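Isauro Xolalpa had been program director at Arura for 20 years when the company asked him to run the morning show too. He said yes before he had asked about the money.

"I'd filled in enough times to know what the alarm clock does to you," he says. "I still said yes."

Arura's station in Gudeta broadcasts at 1530 on the AM dial, and in March it dropped the last of its syndicated talk. Everything between 5 a.m. and 7 p.m. is now local. Xolalpa argued for the change over two budget cycles. The owners, Korbridge, agreed after the syndication contract came up for renewal at a higher price.

"They asked me what it would cost to fill those hours ourselves," he says. "I gave them a number and they told me to do it for less."

We met on a Friday, after his shift. He had been up since 3:15 and was eating a late breakfast.

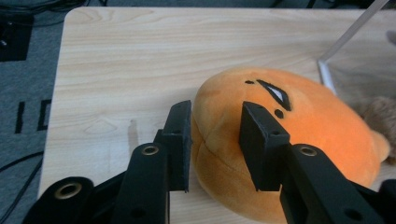

An orange plush toy on the wooden tabletop.

The new schedule has farm prices at noon, a call-in hour on schools and roads, and high school games at night when there are any. Xolalpa hired two reporters. One came from the weekly paper and had never worked in radio.

"She writes short," he says. "I can teach a person to use a microphone in an afternoon. Writing short takes years."

He is less sure about the afternoon show, which has changed hosts once already. The first host wanted more national news and left for a job with Wonent, which owns music stations in the next county. Xolalpa says there were no hard feelings. The replacement grew up in Gudeta and knows most of the callers by voice.

Ratings are a sore subject. The market is too small to be measured often, so the station leans on its own mail survey. It sent out 4000 cards this spring and got back fewer than he wanted.

"The people who answered like us," he says. "I'd like to hear from the ones who threw the card away."

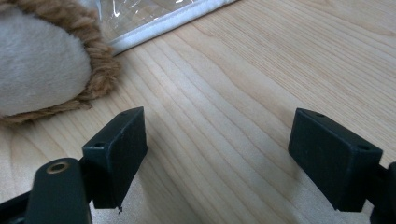 Wood grain on the tabletop, with part of a plush toy in the corner.

Advertising is steadier. The sales staff counts 98 local accounts, among them a tire shop that has bought the 7 a.m. weather since before Xolalpa arrived. He would like a bank, and has been turned down by two.

Asked if AM has a future, he says he has been answering that question his whole career. His worry is the transmitter, which is old and hard to get parts for. The engineer wants to replace it next year, and Korbridge has not decided.

For now he plans to stay on mornings until summer, then hand the show to somebody younger. He has a person in mind but hasn't asked her yet.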